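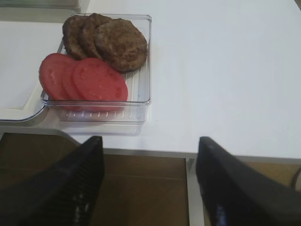
Rebalancing a Practice Portfolio: Does It Matter How Often?
Student project report, Personal Investing, May 27, 2021

I picked this topic after my uncle told me he hadn't touched the mix in his retirement account since he opened it. He was pretty proud of that! I wanted to find out if leaving it alone had cost him anything, or if he'd been right all along and I'd have to admit it at dinner.

For anybody outside the class: rebalancing means selling a bit of whatever has grown and buying a bit of whatever has lagged, so you get back to the split you started with. My split was stocks and bonds, with bonds at 40 percent. Lai-ching Ko and Crisanto Galang were on my team, and we ran everything in Kellell, the practice trading program we all got logins for in October. No real money, sadly.

What we set up

We built two copies of the same account and called them Ene and Foller (Crisanto named them, don't ask me). Ene got rebalanced every month no matter what. Foller got rebalanced only when bonds drifted too far from target. Both used the same made-up price history from the Mikolgate course pack, 330 trading days long, with a nasty drop in the middle of it. 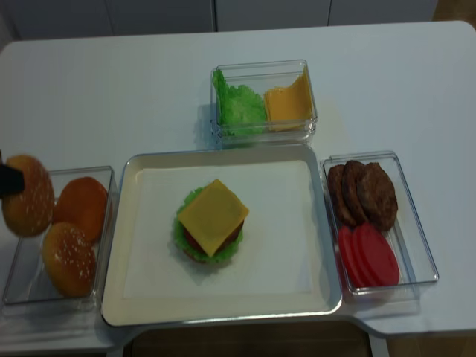

Fig. 1. Toy burger stack with the cheese slice on top.

I typed in the first batch of prices by hand, which was dumb – Lai-ching found the import button the next morning. I'd also swapped two columns, so for a while our bonds were jumping all over the place and our stocks were as calm as a savings account. We threw that run out and started over.

What happened

Ene traded a lot more than Foller did. I expected that, but I hadn't thought about what it would do to the fees. The program takes a flat charge on every trade, and by the last day Foller was ahead of Ene by $3,886. I checked it twice and then made Crisanto check it. Most of the gap was fees, and the rest came from Ene buying stocks a little too early on the way down, then a little more, then more again.

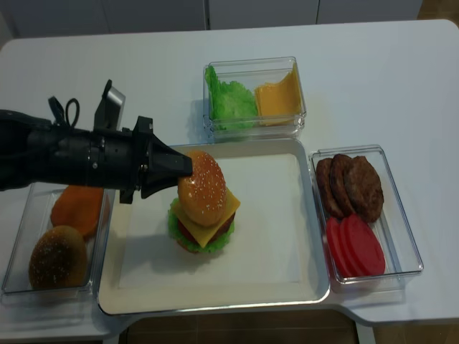
Fig. 2. Assembled burger on the tray, gripper at the sesame-seed bun.

Chepkoech Okoth, who was on the other team, asked a good question after our talk: would Ene still lose if trades were free? We reran it with the charge set to zero and the gap got a lot smaller, but Foller stayed in front. I don't want to make too much of that. One price history is one price history, and a longer slide or a faster bounce could easily flip it.

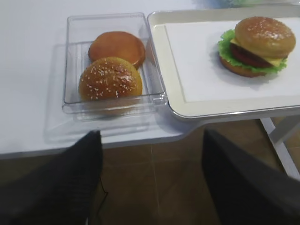
The part I'd do over is the drift rule. We set the limit by feel, argued for a whole class period, and never tested a tighter or looser one. Taxes are missing too, and in a regular account they'd hurt the busy one even more. Iñaki Carretero lent us his tax worksheet, but we ran out of time to use it.

As for my uncle, we didn't run a "never touch it" account, so I still can't tell him anything. That's what I want to try next.

Recent reports
Reading a Bond Fund Fact Sheet – Hugo Hoarau
Dividends: Spend or Reinvest? – Iñaki Carretero
What a Flat Fee Does to a Small Account – Chepkoech Okoth

Contact the class editors | © 2021 | Back to top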